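Speaker notes: Pricing the listing that won't move
Kamonchanok Sukprasert, Sunday morning slot, main room

Slide 1. Title
Wait for the coffee line to sit down. Say hello. Mention that I sold houses for 12 years before I started telling other agents how to do it, and that those were the better-paid years.

Slide 2. The seller's number
Ask for hands: who has a seller whose price came from a neighbor? Keep hands up if the neighbor hasn't sold either. Pause.
Sellers get their number from three places: what they paid, what they owe, and what they want to buy next. A buyer cares about none of it. Don't say that to the seller in those words. I did once, in Keogh, and drove home with my own yard sign in the trunk.

Slide 3. Phones
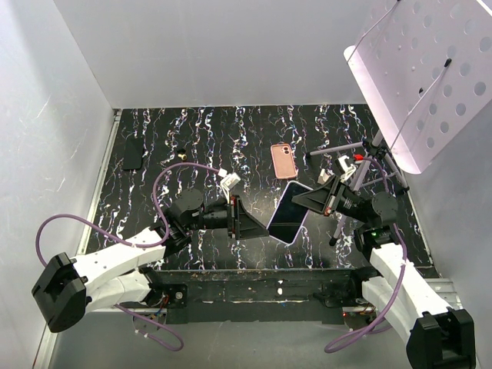 A dark phone screen, two grippers, no offers.
Talk about the quiet phone. Week one, the seller says the market is slow. Week two, the seller says the photos are bad. Week three it's you. Have the price talk before week three. Put the date in writing at the listing appointment, while they still like you.

Slide 4. The Jaltard Street house
Tell this one slowly, it gets the laugh at "sauna."
Three bedrooms, listed at $389,000 in May. It sat for 60 days. Two showings, one of them the seller's cousin. The seller had put in a sauna and wanted every dollar of it back. We dropped to $384,000, then $379,000, then $375,000. Each cut was small enough to hurt the seller and too small for any buyer to notice. It finally sold at 341, to people who asked if we could take the sauna out.
Point to make: one real cut beats three shy ones. If buyers search in steps of $25,000, a $5,000 cut may leave you in the same search you were already failing in.

Slide 5. Comps

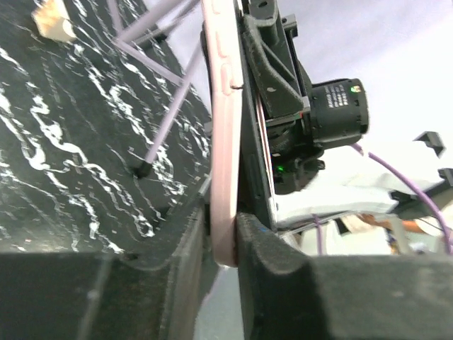 Comps are where agents fool themselves, so go easy here, half the room did it this week. You pull the sales, you don't like them, and you widen the circle until you find a nice one across the river in Zevham. That house has a different school and a garage. Keep the circle tight and adjust on paper, line by line, in front of the seller. Hold on to the number about as firmly as those two padded fingers have that pink plastic piece: it can lean a little at the top, but the bottom stays put. Then stop talking and let them read the sheet. I count the ceiling tiles.

Slide 6. What to say
Read these out, don't explain them.
"If we had no offers by the 15th, what would you want me to do?"
"Which of these would you buy at our price?"
"Would you like to see what it costs to carry the house another month?"
Someone will ask about sellers who say they're in no hurry. They're in no hurry until the second mortgage payment. Move on.

Slide 7. When to walk
Kolico Court story if there's time. Skip if the lunch trays are already rattling.
Short version: I kept an overpriced listing for a year out of pride, paid for the mailers myself, and the next agent sold it in nine days at the price I'd asked for in the first place. She sent me a fruit basket.

Slide 8. Questions
Handout is on the back table. The carrying cost worksheet is page 2. Repeat each question into the mic. If the man in the front row asks about interest rates again, say I don't know, and take the next hand.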